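Ticket 383: Gripper closes short of the object on pick, object released early over bowl
Project: Costix (shared workshop build, Kurnemcombe)
Opened by: Catalina Tapia
Assigned to: Nahuel Troncoso
Status: Resolved, one item moved to a separate ticket
Opened: November 16, 2022

Summary
Pick and place into the bowl fails intermittently in the simulator. The fingers report closed, the arm lifts, and the object drops before the place pose is reached. The real arm has not been powered for this task yet. We want it fixed in sim before anyone takes bench time.

Setup
Arm on the black platform, two-finger gripper, round table, bowl with the leaf pattern as target. Small objects only. Scene file is the one Shanthi built in April, with the room assets left in. Control node is Ekier, current main branch. Physics step and solver settings at defaults when the ticket was opened.

Steps to reproduce
1. Load the table scene and reset.
2. Run the pick routine on any of the small lumpy objects.
3. Let the arm lift and traverse to the pose over the bowl.
4. Watch the gripper state topic during the traverse.

Expected: object held until the open command.
Result: object slips out partway through the traverse. Gripper state stays at "holding" the whole time.

Log excerpt from a failed run
pick: approach ok
pick: close cmd sent
pick: close done, state=holding
move: traverse start
contact: left finger lost
contact: right finger lost
move: traverse done
place: open cmd sent
place: done, result=success

Comment, Nahuel Troncoso
Two separate faults here. The object is being dropped, and the routine does not know it. "result=success" is written after the open command regardless of contact. I will take the drop first.

Batch of 120 runs on the unmodified branch, same seed list Catalina used. 13 drops. All of them on the oval objects, none on the box or the cylinder. Finger force at close is identical in good and bad runs, so I don't think this is the force limit.

Comment, Shanthi Sivakumar
Check the collision meshes. I let the importer generate convex hulls for everything in April and did not go back over them. For the box it makes no difference. For a lumpy object the hull stands off from the visual mesh in the hollows, and the fingers may be touching at one point per side.

Comment, Nahuel Troncoso
Confirmed with the collision overlay on. Single contact point on each finger in every failed run I replayed. The object then rotates about the line between the two points as soon as the wrist accelerates, and works its way out.

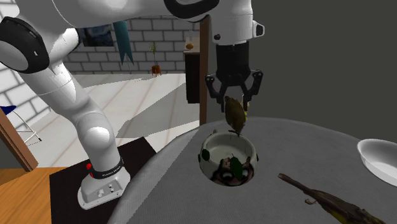
Changed the oval objects from a single hull to a convex decomposition. Contact count per finger goes up and the rotation stops. Step time is slightly worse but still inside budget on the workshop machine. On the older laptop it is not, so use the workshop machine for batches.

I also tried raising friction on the finger pads before touching the meshes. It reduced the drops but did not remove them, and it made the release sticky. Reverted.

Comment, Nicanor Sepúlveda
Please don't merge a friction change under this ticket even as a fallback. The pad values were matched against the real pads and the bench tests depend on them.

Comment, Nahuel Troncoso
Understood, it is out of the branch. Mesh change only.

Reran the same batch with the decomposed meshes. No drops. Added a contact check at step 3,048, which falls in the middle of the traverse on this trajectory. Catalina pointed out that a fixed step number will break the first time someone edits the speed profile. Replaced it with a check on every control tick while state is "holding". If both finger contacts are lost the routine now stops and returns result=dropped.

Comment, Catalina Tapia
Pulled the branch and reran from a clean checkout. Same result. I forced a drop by deleting the object in the middle of the traverse and got result=dropped as intended. Also tried it with the bowl moved closer to the base. No change.

One remaining problem. If only one finger loses contact the state stays at "holding". Is that intended?

Comment, Nahuel Troncoso
For now, yes. Single-finger loss shows up for a tick or two in good runs when the wrist changes direction. It needs a debounce and I would sooner do that separately. Opened as a new ticket and assigned to Catalina Benítez, who wrote the original contact filter.

Resolution
Collision meshes for the oval objects replaced. Drop detection added to the place routine. Pad friction unchanged. Merged to main after review by Nicanor Sepúlveda.

Follow-up
Regenerate meshes for the remaining imported objects.
Single-finger contact loss: see new ticket.
Old batch results with result=success should not be used for comparison. The flag was not checked against contact in those runs.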